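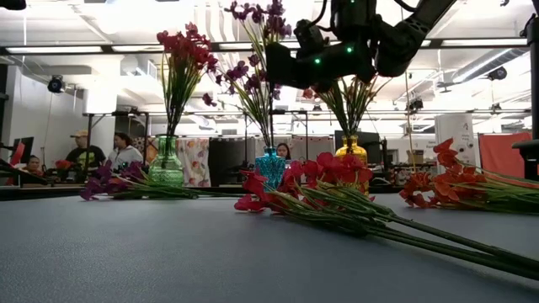 The arm over the yellow vase, three bunches still on the table.

May, 11:40 p.m.

I have a degree in control engineering and I spent today losing to a bouquet.

The job, for anyone reading this after my death: pick up a bunch of fake flowers, put it in a vase, do it again. Travari wants 200 clean runs by the end of the month. We had 132 this morning and we have 132 tonight, and in between I ate lunch standing up.

Trouble started with the purple bunch on the left. The arm went down, closed, lifted, and stopped dead with the stems a hand's width off the table. Protective stop. I cleared it. It stopped again. I cleared it again, which you're not supposed to do without writing down why, so I wrote "why?" in the log and felt clever until Mariann read it.

Mariann Hegedűs reads the log. I keep forgetting this.

She made me pull the force trace before touching anything else. The wrist was reporting a load of 6 newtons with the gripper wide open and nothing in it. No bunch of plastic flowers on earth pushes that hard. So the arm believed it was leaning on something, and whenever it moved down toward the table it believed it was leaning harder, and it quit. Sensible of it. I would quit too.

My theory was the sensor. Waldemar's theory was the cable. We argued for an hour in the polite way, where you say "could be" a lot. I re-zeroed the sensor twice, with the arm parked high, and both times it was perfect until the gripper turned to line up with the stems. Then up went the load. Waldemar Domański said nothing and went and got a cable tie, which is the rudest thing he has ever done to me.

It was the cable. Somebody had tied it too short at the wrist, so past a certain angle it pulled on the gripper like a dog on a leash. The somebody's initials are on the maintenance sheet for last month and they are mine.

Now the part I'm less pleased about. While hunting for the fault I had raised the stop threshold, just for a minute, to see if it would get through a run. It got through half of one. It missed the neck of the green vase and kept pushing, and the vase slid a good way toward the edge before I hit the button. Nothing broke, nobody was within reach. But the threshold is there so that the arm gives up before I have to, and I'd turned it up with one hand on my coffee.

I filled out the report. Under "root cause" I put cable routing. Mariann handed it back and said there were two. So now there are two, and the second one has my name spelled out in full. Limits get changed by two people from now on, with the arm off. Fine. I'd have voted for it if it had been someone else's fault.

New tie on, longer loop, wrist turned all the way both directions, load flat. We ran out of evening before we could start counting again.

Bevden called about delivery of the spare gripper. Still in Plikau.

Tomorrow: check the other arm's cable. I tied that one too.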